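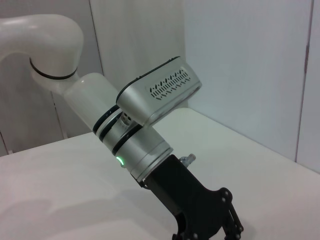
Heken Opens New Reading Rooms in Wilside for Adult Language Learners

WILSIDE, February 2023 – Heken, a provider of evening language courses for adults, opens its new reading rooms in the former Van der Linden shoe store on the main street of Wilside. The rooms are free to use for all residents of the town, also for those who do not follow a course.

The building has two floors. On the ground floor visitors find the lending shelves, a long reading table and a desk where they can register. Upstairs there are 4 smaller rooms for conversation groups. The old shop stairs were kept, and an elevator was added at the back side for visitors who cannot climb them.

Heken has given courses in Wilside for 23 years, until now always in rented classrooms. These classrooms had to be left at nine in the evening, and many students asked for a place where they could stay and read after the lesson. The new rooms remain open until ten thirty on course evenings.

"Our students work during the day, and at home there is often no quiet corner," says Bindu Pinto, director of Heken. "They told us for a long time that they do not need more homework. They need a chair, a lamp and a book which is not too difficult. I learned my third language in such a room myself, and I know how much it helps when the person at the same table is also looking up every second word."

The collection starts with over 200 titles in easy language. Most of them are novels and short stories for adult readers, because many learners find children's books boring. There are also cookbooks, local walking guides and a shelf with manuals for the driving test. Each book has a colored label on the back that shows the level. Books can be borrowed for four weeks and this period can be extended one time.

Together with the opening Heken presents Flistunine, a series of short audio stories recorded by former students. The stories tell about first days at work, neighbors, bus trips and misunderstandings at the bakery. Visitors can listen to them in the reading rooms with headphones, and the printed text is available for reading along. The first part of the series is in English and Dutch. A second part is planned for August.

Conversation groups are open for all levels and are led by teachers of Heken. A group has place for eight persons, so it is asked to register in advance at the desk or by telephone. Beginners who do not yet feel ready to speak are welcome to come and only listen.

Residents who wish to donate books may bring them to the desk during opening hours. Heken asks for books in good condition and cannot accept encyclopedias or magazines.

About Heken
Heken offers evening courses in English, Dutch, Spanish and Portuguese for adults. The courses are given in small groups and end with a certificate.

Note for editors
Interviews with Bindu Pinto and visits to the reading rooms can be arranged through the Heken office in Wilside. Audio samples from Flistunine are sent on request.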